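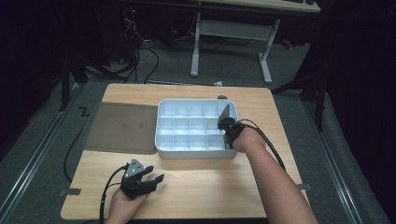 Bota paired hand-held grippers
Demonstration kit for small-parts handling

The Bota kit is a set of two hand-held grippers, left and right, for teams planning to automate sorting, kitting or tray loading. An operator does the task by hand with the grippers, and the recordings are used to train a robot arm. Many buyers start with the kit and leave the arm for a later budget.

What is supplied
Two black grippers, each with its own cable
Grey marker plates, fitted
Cormier recording software, single-site licence
Carry case
Spare finger set

What you need to provide
A steady table at working height or lower, clear on both sides so the cables can hang freely
A computer that meets the Cormier specification
The trays and parts you will use in production

Compartment trays with thin walls are a common first job. Please measure the inside of your smallest compartment before ordering. If the standard fingers are too wide, ask for the narrow set, which is charged separately.

Planning your recording time
Allow 204 demonstrations for a single tray task. Most sites spread these over 3 working sessions with 2 trained operators. Lids should be off and set aside before each run unless opening the tray is part of the task. If you change tray size later, allow for a further 36 demonstrations.

Buying or hiring
Lastport sells the kit outright or hires it by the month. Hire charges for the first month are taken off the price if you go on to buy. Training for operators is quoted separately, as is delivery outside the mainland.

Kits ordered before the end of September include the Grulteck table clamp for cable runs. The clamp can also be bought on its own.

For a written quotation, contact Mélanie Friesen in equipment sales. Please include your tray dimensions, the number of operators and the date you would like to start.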